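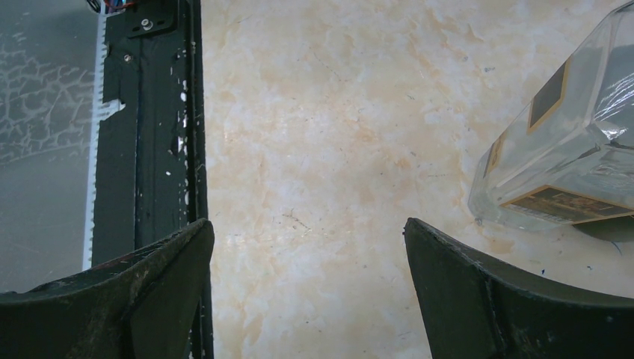
4. Wrist-View Grasping of Transparent Objects

4.1 Setup and data

Figure 3 gives a wrist-camera view with the gripper open and a faceted clear glass container ahead of the right fingertip. Views of this kind make up the hardest part of the Ulleck set. The target lies partly outside the field of view, its walls pass the tone of the background, and the brightest pixels on it are highlights that move when the wrist moves. The marble surface adds a second difficulty, as its veining and specks produce local gradients similar in strength to the edges of the glass.

The Ulleck set contains 552 teleoperated episodes, of which 358 involve at least one transparent object. We held out 73 of the transparent-object episodes for testing and used the rest of the set for training. Held-out episodes were chosen by object, so that no test container occurs in training. All episodes were recorded with the wrist camera only. No depth sensor was used, and no external view was given to the policy at any stage.

4.2 Finger-anchored cropping

The baseline policy, Grernel, takes the full wrist image at a fixed resolution. In earlier tests its attention maps settled on the fingers and on the fixed hardware at the left of the view, including the dark rail and the white toothed strip beside it (Fig. 3). These parts keep nearly the same position in the image across an episode and carry little information about the target. Masking them out entirely gave worse results, as the policy then had no reference for the gripper opening.

Our method, Anghel, keeps the fingertips and drops most of the rest. A small detector locates the inner tip of each finger. Two crops are then taken: one centered on the midpoint between the tips, and one shifted toward the region with the highest density of specular highlights. The crops are encoded separately and joined before the action head. The detector was trained on hand-marked fingertip positions, including worn fingers with dust and scuffs on the contact faces, and was frozen during policy training.

The second crop is updated at every fourth control step. Updating it more often caused the crop to jump between highlights on neighboring facets, and the action output became unstable near contact. When no highlight passes the threshold, the last valid crop position is held.

4.3 Behavior on printed labels

Labels are a mixed source of information. In Figure 3, the dark labels with gold borders have far higher contrast than the glass that carries them. A policy that learns to aim at labels will close on the label plane and may miss the outer wall of the container. To test for this, we repeated the held-out episodes offline with the label regions filled by the mean color of the surrounding glass. The predicted approach direction of Grernel changed markedly under this edit, while that of Anghel changed little as long as a highlight remained in the second crop. With both labels and highlights removed, neither policy gave a usable prediction.

4.4 Limits

The method assumes that both fingertips are visible. It was tested on one gripper geometry only, and the crop sizes were tuned by hand on the training split. Strong reflections from polished surfaces can draw the second crop away from the target. We saw this most often when the container was near the image border and only part of its outline was available. A learned gate between the two crops, as used in Traveck for opaque parts, may reduce this error but was not tested here.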